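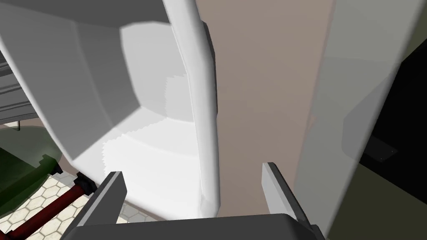
Clirgate Releases Grasp Planning Update for Household Handles

Software

Clirgate has released a new version of Litero, its planning and control package for mobile manipulators, with a revised method for approaching door handles, rails and other long, narrow parts. The update became available to registered users in November and can be installed over the previous version without changes to existing robot descriptions.

The main change concerns the last stage of an approach, when the fingers of a gripper are already on either side of a handle but have not yet closed. In earlier versions, Litero chose a grasp pose from the first clear view of the handle and followed it to the end. Any error in the estimated position was carried into the grasp. The new version continues to update the estimate from the wrist view until the command to close is sent, and it may shift or rotate the palm during that time.

According to the release notes, the planner now treats a handle as a curve with a thickness. It selects a section of that curve that the fingers can enclose, checks that the palm will clear any surface next to it, and only then plans the arm motion. If no section meets the clearance setting, the planner returns a reason code and leaves the arm where it is. Users had asked for such codes on several occasions, as the earlier software reported only that planning had failed.

Development was carried out in simulation at the Clirgate office in Tisthorpe. The team prepared 34 room layouts with furniture and appliances placed at different angles, some with large curved surfaces close to the part to be grasped. Each release candidate was run through 2,000 approach trials across these layouts. Starting poses were varied between trials, as were lighting and the surface finish of nearby objects.

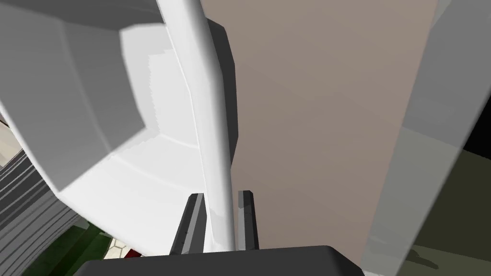
White parts in front of white surfaces received particular attention. A smooth handle with little texture gives a perception module few points to match, and the edge between the handle and the panel behind it can be faint in a color view. Litero now combines the color edge with a depth estimate and keeps both until they agree within a set tolerance. Where they do not agree, the arm slows down and the module requests a second view from a slightly different wrist angle.

Translucent panels remain a known limitation. The release notes state that depth values behind such panels should not be relied on for collision checking, and that users should mark these regions by hand in the planning model. A tool for doing so is included in this version. Marked regions are treated as solid during planning, even when the depth estimate suggests free space.

The update also introduces a replay tool for developers. Each trial is stored with the wrist view, the planned path, the estimated handle curve and the finger opening at each time step. A developer can stop a replay at any point, change one setting and run the remainder of the trial again. Clirgate reports that the tool was used to review 145 failed trials from an early release candidate. Of these, 109 were traced to a single fault in the way joint limits were applied near the end of the wrist's range. The fault has been corrected.

Testing on physical arms is being conducted separately at the company's site in Luik. Results from that work are not part of the present release, and the company has advised users to keep the default speed limits in place until they have completed their own trials. A report on the physical tests is expected with the next maintenance version.

Existing license holders will receive the update at no charge. Sites that have written their own grasp scoring functions should review the migration notes before installing, as the order of two input values has changed. Support for the previous version will continue for one further release cycle.

Related items

Litero adds logging for wrist camera calibration
Clirgate opens second test area in Luik
Tisthorpe office to host planning software workshop
Changes to joint limit settings: notes for Litero users

Comments (3)

gantry_left
The reason codes are very welcome. We have been parsing the text log to find out why a plan failed, and it broke with every update. Are the codes listed anywhere outside the release notes?

mvdk
Please note that the changed input order does not raise an error if both values are plain numbers. Our scoring function ran without complaint and ranked everything backward. Read the migration notes first.

slowaxis
Is there a way to turn off the second wrist view? Our cell has very little room to the left of the arm and I would prefer that it stop and wait for an operator.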